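# Stop ranking grippers by payload

*28 October 2022*

Most gripper comparisons I read open with a payload figure and close with a price. Both are easy to put in a table. Neither tells you much about whether a two-finger jaw will pick up a squeeze tube on the first attempt, and light consumer goods are what most of us are asked to handle now.

My view is that contact pads deserve the first column. We ran two finger sets on the same hand-held body, the Culidine and the Lekota, over 3,137 grasps of small packaged goods. Both sets had ample closing force. The misses followed the pads: how thick they were, how they were bonded, and how square they sat when the jaw met a curved or glossy surface.

Pads also age. A foam face that lifts at one end changes the contact area on every close, and the operator adapts without noticing. The success rate in the log stays flat while the approach angle drifts. If you train a controller on that log, you train it on the drift.

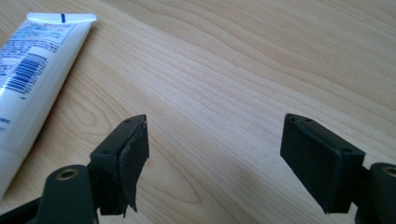

**How often should the pads be replaced?**

Replace them at the first visible lift along any edge, and log the grasp number when you do. On the Lekota set our first replacement came at grasp 951. A fixed interval is simpler to plan, but it throws away good pads and keeps some bad ones.

Osvaldo Trindade, who wrote the Nerkthorpe test sheet we started from, disagrees with me on this. He holds that pad wear is noise and that a comparison should average over it. I would accept that if wear were even across both fingers. In our log it was not. One side went early, the other stayed flat, and the jaw then closed on a slightly different axis. Averaging hides that.

The second thing I would change is the task. A single-hand pick from a bare table flatters almost any jaw. Put a bin on the table, give the operator a gripper in each hand, and ask for a placement over the rim. Wrist angle starts to matter, and so does cable drag. A body that felt well balanced on its own can feel nose-heavy once the package has to clear an edge.
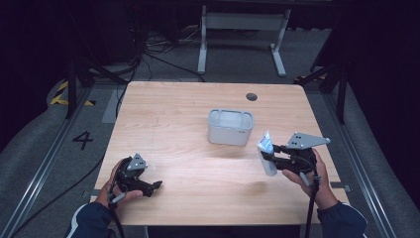
**Is a two-handed setup worth the added cost for a gripper comparison?**

It depends on the final task. If the deployed cell has one arm, spend the money on more objects and more pad changes. If it has two, a single-hand trial will miss the faults that appear when both wrists share a small workspace, and those are expensive to find after purchase.

Controllers come third. We tried the Nurnen controller with 16 gain settings, and the spread between the best and worst was smaller than the spread between fresh and worn pads on the default setting. I don't take that as a verdict on controllers in general - our objects were light and our speeds were low. For this class of work, though, I would settle the pads and the task before opening the tuning menu, and I would ask any vendor for pad part numbers before asking for a payload chart.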